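MEDIA RELEASE
For immediate use

Firkik asks Cotholm council candidate to stop using "Levchenko" at campaign events

Four-piece band Firkik has written to the campaign of mayoral hopeful Maksym Sydorenko for the second time in October, asking it to stop playing the band's song "Levchenko" at rallies and in online videos. The band says the reply to its first letter did not answer the question.

"Levchenko" was played as Mr Sydorenko walked on stage at the Cotholm showgrounds, in front of what his office called a crowd of 2000. Firkik has seen the hire agreement for the pavilion, which is licensed for 300. The band makes no comment on the candidate's arithmetic, but it would like its music left out of it.

The campaign says it is covered by the venue's public performance licence. That may be so for the showgrounds. It does not obviously explain the three videos posted afterwards, each with the chorus laid over footage of Mr Sydorenko shaking hands. Using a recording in a video generally needs its own permission, and Firkik was not asked for any.

"We were told the song had been chosen because it celebrates local workers," said Firkik singer and guitarist Volodymyr Skoryk. "It's about a bloke who gets promised his job back by a politician and then doesn't get it. I'd be interested to know how far into the song they listened."

The campaign's letter also describes the use as "valuable exposure for an emerging act". Firkik has been together for 11 years and has played 116 shows outside its home state. Mr Skoryk said he had yet to meet anyone who bought a ticket on the strength of a rally.

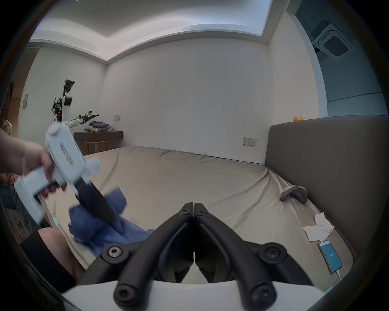

Firkik has been asked whether it would feel the same if the request had come from another candidate. It would. The band turned down a rival ticket in Tarnov last year and did not put out a release, as that campaign had the manners to ask first.

Mr Sydorenko told local radio that the matter was "being looked at by the right people". The band has asked who those people are — so far without a name or a date — and has requested that all three videos be taken down in the meantime. They were still online at 9 am when this release was prepared.

Firkik is not seeking payment and will not be endorsing anyone for mayor. The band's Cotholm and Tarnov shows are going ahead as advertised, and "Levchenko" remains in the set.

Media enquiries: Volodymyr Skoryk, for Firkik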